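3.2 Interview setting and procedure

Participants were recruited through the Kragh outpatient program and through a short notice read at the end of two episodes of the Skililside podcast, whose audience consists largely of people recovering from serious road injury. Eligibility required a cycling or motorcycle crash leading to at least one night of inpatient care, an interval of 2 years or more since discharge, and the ability to speak for an hour without undue fatigue. The final sample was 43 people. Persons in active litigation over the crash were excluded, as earlier pilot work by Mogensen and Bundgaard had shown that legal advice strongly shaped which parts of the event a speaker was willing to narrate.

Each participant took part in one life-story interview, held at home or in another private room of the participant's choosing. Home interviews were preferred. In the pilot, accounts given in clinic rooms leaned toward the vocabulary of treatment (procedures, scores, discharge dates), while accounts given at home gave more space to work, family, and daily routine. The interviewer asked for no changes to the room. Seating, lighting, and the presence of other household members in adjoining rooms were recorded on a one-page setting form, which was later used as a covariate in the coding of digressions.
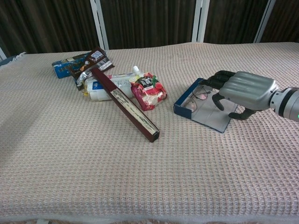

Figure 2. Domestic interior with waffle-textured blanket and dark brown curtains.

The interview followed a fixed order. The opening prompt asked the participant to divide his or her life into chapters, as if for a book, and to give each chapter a title. The crash was not mentioned by the interviewer until the participant had either raised it or completed the chapter list. Four scene prompts followed: a high point, a low point, a turning point, and an early memory. The closing section asked about present goals, and about any public speaking, writing, or broadcasting the participant had done on the subject of recovery. This last item was added after the pilot, in which several speakers reproduced passages almost word for word from talks they had already given.

Such rehearsed passages pose a problem for analysis. A story told many times to an audience tends to acquire a clear before and after, and its turning point tends to move closer to the event itself. We therefore marked any segment that the participant identified as previously told in public, and coded these segments separately. A segment was treated as rehearsed only when the participant said so; fluency alone was not taken as evidence.

3.3 Transcription and coding

Recordings were transcribed in full and divided into narrative units, defined as stretches of talk with a single time, place, and main action. Units longer than 1000 words were split at the nearest change of topic. Of the resulting units, 375 referred directly to the crash or to its consequences and form the data set for the present analysis. Units were stored and tagged in Lamico, with speaker names replaced by numbers.

Two coders, Bergmann and Bach, worked independently with the Grullel scheme, which assigns each unit a code for sequence (redemption, contamination, or neither), agency, and stated purpose. Neither coder had taken part in the interviews. Disagreements were discussed at a weekly meeting held each Wednesday, and units on which no agreement could be reached were passed to Vigfúsdóttir for a final decision. The stated-purpose code caused the most difficulty. Participants often used the word "mission" for activities that differed widely in scope, from coaching a single neighbor to running a paid speaking practice, and the original scheme did not separate these. We added a subcode for intended audience and recoded all earlier units before continuing.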